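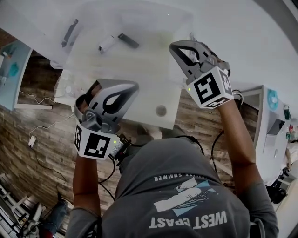 Work at a white table, with a tool in each hand.

Fitting a Brush Strip to an Exterior Door

Altemby Home Guidance Service
Revised November 11, 2020

This guide explains how to fit a brush strip to the bottom of an exterior door in order to reduce drafts. It applies to single-leaf timber doors that open inward over a hard floor. Doors that form part of a fire-rated assembly must not be altered without written approval from the building owner.

Before you begin

Check that the door closes properly. A door that drags, drops at the latch side, or rattles in its frame should be adjusted first. Tighten the hinge screws and replace any that no longer grip. If the threshold is rotten or has lifted, repair it and allow any filler to cure fully before continuing.

The following items are required:

Brush strip in an aluminum carrier, 1000 mm long
Tape measure, pencil, and straightedge
Junior hacksaw and fine flat file
Drill with a bit to suit the screws supplied
Hand screwdriver
Masking tape

The Dramwood and Eskola carriers are both suitable. Residents who order through the Camemico supply desk should state the door width and the floor finish. Carriers with a rubber blade are not covered by this guide.

Measuring and cutting

1. Close the door and measure its inner face at the bottom, between the door stops. Do not measure with the door open, as the stops reduce the usable width. The standard door in Altemby properties gives a figure of 973 mm, but older buildings vary and each door should be measured separately.

2. Slide the brush partly out of the carrier before sawing. Mark the carrier at the required length, wrap masking tape over the mark, and clamp the carrier to a firm surface. Saw through the aluminum with light strokes.

3. File the cut end smooth. Slide the brush back, trim it flush with sharp snips, and pinch the end of the channel lightly with pliers to hold it in place.

Fixing the strip

4. With the door closed, hold the carrier against the inner face so that the bristles just touch the floor. They should bend very slightly. Bristles that are pressed flat will wear quickly and make the door hard to move.

5. Tape the carrier in position and open the door slowly through its full swing. Where the floor rises, raise the carrier until the door moves freely.

6. Mark the center of each slot. Drill pilot holes no deeper than the length of the screw. On painted doors, a small piece of masking tape over each mark will limit chipping.

7. Drive the screws by hand, leaving them slightly loose. Close the door, set the final height, and tighten from the center outward.

Care

Brush out grit every February and again before the heating season. Use a dry, stiff brush. Oil and silicone sprays hold dirt and should be kept off the bristles. Check the screws at the same time and lower the carrier if daylight shows beneath it. A strip with missing or permanently bent bristles should be replaced; the existing screw holes can be used again if the new carrier has the same slot spacing.

Questions concerning this guide may be addressed to Danica Havlíček, Technical Publications, at the Altemby office.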